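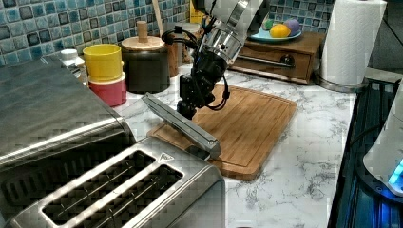 Marwa Berrada asked, before the first session had begun, whether the visitors would be shown anything that could fail. The answer given to her was yes, and this report is organized around that answer, because the open day was funded on the condition that the work be shown at its current state.

Progress report to the Chisholm fund
Kitchen Manipulation Program, Lanham site
Reporting item: open day and live demonstration
Date of event: Mon 6 April
Prepared by: Meriem Ghoneim

1. Purpose of the item

The grant agreement lists one public demonstration during the second funding period. The aim was to let invited visitors from care providers, appliance repair firms and the technical college watch the arm work on household tasks at a normal counter, and to record their questions for use in planning. No sales or recruitment activity was attached to the day.

2. Setup

The demonstration used the kitchen bay at Lanham. The arm is mounted overhead and works downward onto the counter, which leaves the front edge clear. A second arm of the same type was kept at Itard as a spare and was not needed.

The counter was left furnished. A stainless steel toaster with two long slots, a bamboo cutting board, canisters, a paper towel roll and a plate of plastic fruit were among the items on it. Earlier reports described trials on a bare test table, and the fund's reviewer asked for results under more ordinary conditions. Reflective metal and narrow gaps between objects are the two conditions that most affect our grasp planner, and both were present throughout.

Control software was the Prornau release frozen at the end of the previous period. No changes were made to it in the week before the event. Visitors stood behind a floor line, with an operator at the stop button for every run.

3. Program of the day

There were 3 sessions. Each opened with a short talk, followed by live runs and a question period. The task set was the same each time:

Pick up an item lying on the cutting board and set it down at a marked position.
Move a cup from the back of the counter to the front.
Move a piece of plastic fruit from the plate to the board.
Repeat the first task with the board turned to a new angle by a visitor.

The fourth task was added at the suggestion of the college. It proved the most useful part of the day for us, as visitors chose angles we had not tried.

4. Results

The arm made 40 attempts across the sessions. The log separates them into completed, completed after a retry, and stopped by the operator. The full table is in the annex and only the main findings are given here.

Picks from the cutting board were the most reliable. Turning the board made little difference to success but added planning time, mainly when the groove around the edge was read as a separate object. A filter for this was already on the task list and has been moved forward.

Cup moves were completed in all sessions. One needed a retry after the fingers closed too high on the rim.

Fruit moves were the weakest. The plastic pieces are light and slide on the plate when touched off center. Two runs in the second session were stopped by the operator when a piece rolled toward the edge of the counter. Nothing was damaged. We do not regard this as a software fault; the finger pads are too hard for the job, and softer pads are on order.

Long metal items remain slow. The planner proposes grasps along the whole length and then discards most of them, and in the first session the delay was long enough that visitors asked if the system had stopped. An indicator that shows planning in progress would have answered the question and is cheap to add.

5. Visitor questions

Questions were written down by a staff member and sorted afterward. Most concerned safety near people, cleaning, and what happens when an object is not where it was last seen. The repair firms asked mainly about cables. The cables hang in loops beside the wrist, and two visitors thought they would catch on tall items at the back of the counter. We have seen this happen once in testing. A sleeve and a shorter routing are being drawn up, and a cost estimate will follow.

Care providers wanted to know how long one task takes compared with a person. We gave the logged times without adjustment. The arm is slower on every task in the set.

6. Spending

The item was budgeted at $3,000 and closed at $2,636. The largest line was the safety barrier and floor marking, which will be reused. The unspent amount stays in the equipment line, and we ask the fund to confirm that it may be applied to the finger pads and cable sleeve.

7. Deviations from plan

The second session began late after a network switch had to be replaced — the spare was on site, and the question period was shortened to recover the time. The printed handout listed the old task order. A corrected version was sent to all attendees.

8. Next steps

Fit the softer pads and repeat the fruit task, 100 runs, with the same counter layout.
Add the groove filter and compare planning times with the board at fixed angles.
Install the planning indicator.
Complete the cable routing drawing and submit the estimate.

Marwa Berrada has requested the raw logs from the stopped runs. They will be sent with the annex before the end of April.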